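Policy briefing: the bottling levy and the Stestmont budget

The Stestmont district assembly will vote this month on a proposed levy on bottled mineral water drawn from the Punddale springs. The measure is contained in section 3 of the draft revenue order and would apply to any producer extracting more than the exempt volume in a calendar year. Members have asked for a plain account of how the charge would work, who would pay it and what remains unsettled.

The levy is a volume charge. It would be collected at the wellhead, before bottling, and calculated on metered extraction. A producer would file one return each quarter and pay on the same date. The alternative, a charge on sales value, was set aside in March on the advice of Arif Pillai, the district's revenue adviser. His note argues that a value charge invites transfer pricing: a bottler can sell to its own distributor at a low price and book the margin elsewhere. A meter reading is harder to move. 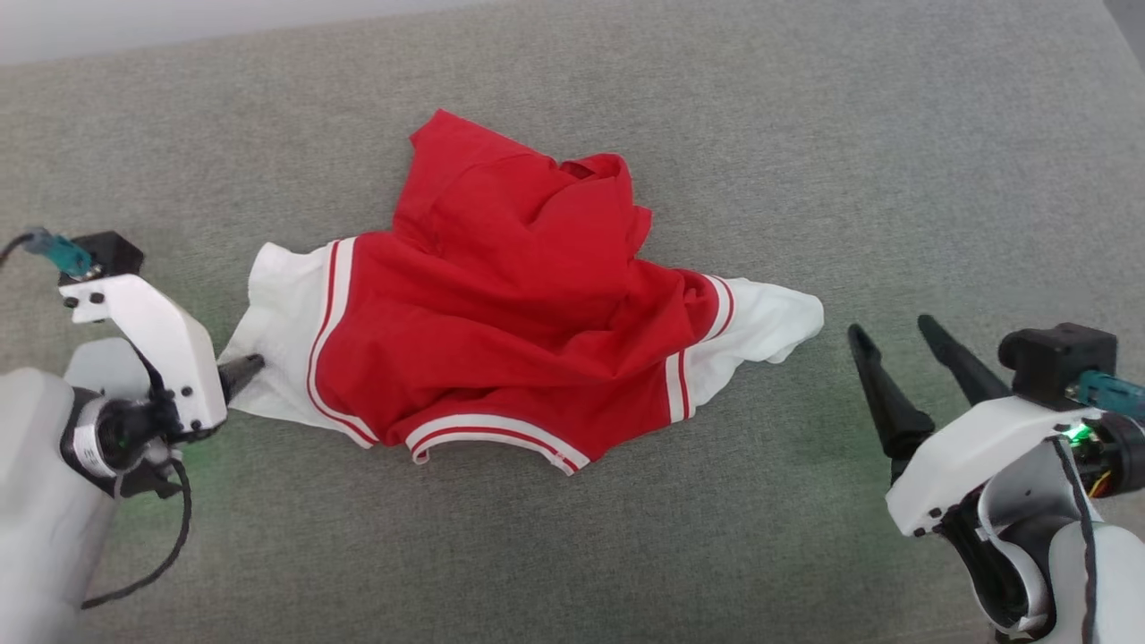 The case for taxing extraction rests on location. A spring cannot be moved to another district, and the Punddale name has value on a label only if the water comes from Punddale. Economists would call the resulting profit a rent. In principle a well-set charge on rent does not reduce output, as the producer still earns enough to stay in business. In practice the assembly does not know the size of the rent. Neither of the two large bottlers, Wijaya and Sostitz, publishes separate accounts for its Punddale plant.

Syafiqah Chong, who prepared the district's revenue estimate, used haulage records and export declarations to build up a figure for cost per unit. Her paper is careful about the limits of this method. It assumes that both plants run at similar efficiency, and it leaves out capital spending on the new Sostitz bottling line. If that spending were included, the estimated margin would fall and the rate in the draft order would look high.

Employment is the main objection. The two plants have 400 staff between them, and a further 106 jobs in haulage and maintenance depend on the contracts. Wijaya told the assembly in writing that it would review its second shift if the levy passed in its present form. The letter gives no numbers. Fikri Siregar, who represents the lower valley wards, has tabled an amendment that would phase the rate in and allow a credit of up to 20 percent for documented investment in water reuse. 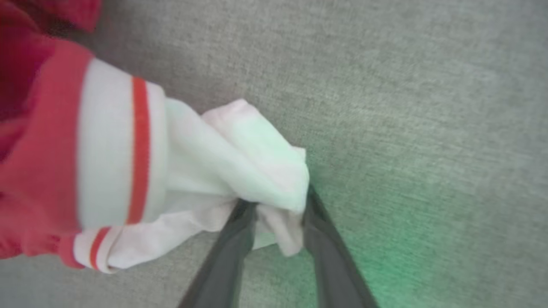 The amendment has a drafting problem. "Documented investment" is not defined, and the order contains no audit power beyond inspection of meters. As written, the district would have to accept a producer's own certificate. Rizal Nugroho of the legal office has suggested borrowing the definition used in the building rates order, which requires an invoice and proof of completion. That would cover equipment but probably not staff training or design work.

Use of the money is also open. The draft places receipts in the general fund. A competing motion from Aisyah Pangaribuan would reserve them for the Punddale road and the replacement of the upper main. Earmarking would make the levy easier to defend locally — it would also tie road maintenance to a receipt that varies with rainfall and export demand. The revenue office prefers the general fund with an annual statement of receipts.

Small producers are largely outside the measure. The exempt volume was set to cover farm bottlers and the two guesthouses with their own boreholes. They would still have to register and keep a meter, at their own cost.

Written comments on the draft order and on both amendments should reach the revenue office before the second reading. Comments on the rate should state the assumptions used for cost and volume.

Issued 4 Jun 2019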